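Mellska Matte Tabletop, taupe: 2 months in

Mellska calls the color taupe. My wife calls it mauve, my mother calls it brown, and we've stopped taking votes. It cost me $44 on sale and hides fingerprints well.

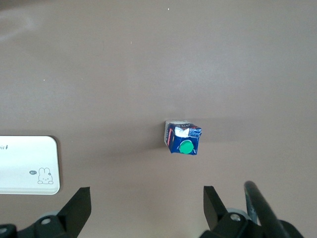

Photo: Kwaku Akolgo

Pale crumbs are another matter. One white speck on this thing shows up like a lighthouse. A dented blue drink carton looks almost distinguished on it, though, and glare stays soft even with light coming in from the side. I'd buy it again, in crumb color.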